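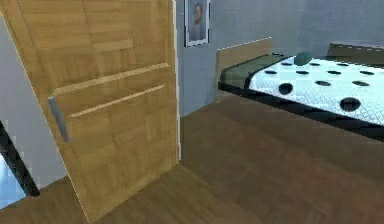 Open day at Nosholm: one afternoon with the Voklow people

Apr 24, 2025

Print this page | E-mail to a friend

I went by the early train and arrived too soon, so I had coffee with Manuela Pellegrini before the doors opened. Her group at Nosholm teaches a program to find its way in homes. All the homes are simulated, and the program learns from examples that people make by hand with keyboard and mouse.

One example is one walk: the person gets a sentence, such as "go to the bathroom and stop near the door", and steers until it is done. A walk may have at most 500 steps. The set is named Nidov and has 463 walks until now. 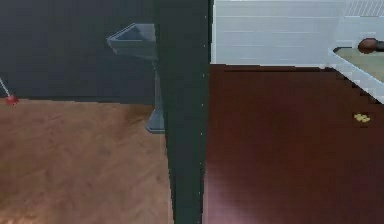
Two neighbouring rooms in the simulated home, with different floors.

I was allowed to try. My first walk was refused, as I turned on the spot too many times, and the checker – a small program called Gentile – does not like this. The second one was accepted after 90 steps, and I was a little proud. 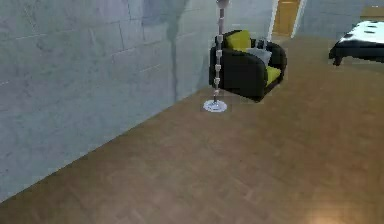

The refused walks are also kept, in a separate folder with the reason written beside each. I asked if the learner sees them. Not yet, but they want to try it in July.

After the break we were 42 visitors in a room for much fewer, and the questions were good.

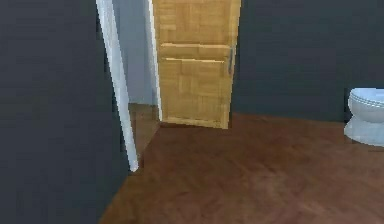 Ferdinand Aebischer wanted to know why the same person should not record the same route twice, as he would expect small differences to be useful. The answer was that they do it for doorways only, where the learner makes most of its mistakes.

Shares: 42 | Comments: 0

Contact | Copyright Voklow | Back to top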